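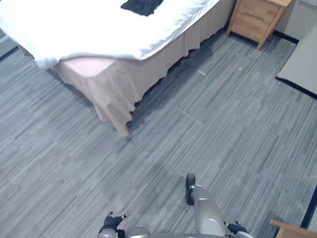

卧室测试位，头部相机视角，床边是灰色地毯。

选手，还是选夹爪

八月里我们在Surness的测试间比较两种末端：Skukatach的多指手，和Ghoneim的两指平行夹爪。任务只有一类，收拾床上的衣物。我的看法是，做家务场景的团队现在太急着上多指手，而采购时真正该先问的是腕部相机和控制器。

先说数据。两种末端一共抓了577次，其中300次用平行夹爪。单件布料平放时，两者的成功率差距小到不值得写进报告。布料堆成团时多指手好一些，可它每次抓取前要多花时间调整手指姿态，一个上午下来，完成的件数反而少。 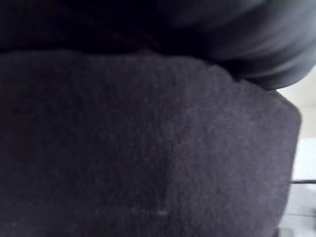

腕部相机的问题

末端贴近布料以后，腕部相机基本只剩纹理，边缘和褶皱的走向都很难判断。这时策略要靠头部相机撑着，而头部相机又常被手臂自己挡住。我们把腕部相机的安装位置往后挪了30毫米，重跑同一组任务，空抓明显减少。换末端没有带来这么大的改善。

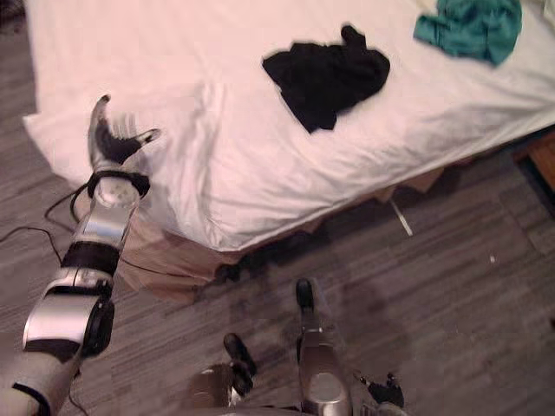
控制器也一样。Pinia那台默认的力矩限制偏保守，手指碰到床垫就停，看上去像是手不行，其实是参数没调。负责集成的Hamish Pryor主张先固定控制器再换手，我起初嫌慢，后来同意了。两个变量一起动，得出的结论没法用。
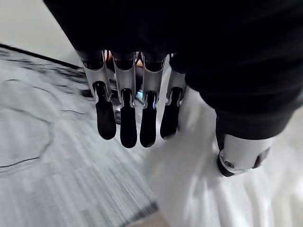 多指手的支持者常说，家里的东西是给人手设计的，所以机器人也该有手。这个理由对门把手和剪刀成立，对衣服不太成立。四根手指并排垂下来，指尖是光滑发亮的黑色，样子确实接近人手，但抓布要的是摩擦和夹持力，指头多不等于抓得牢。我们给平行夹爪换过一次软垫，花了16分钟，效果当天就能看到。

所以预算有限的话，我建议先买便宜的夹爪，把省下来的钱花在相机和调试工时上。多指手等到任务里真有拧、捏、翻这类动作时再买。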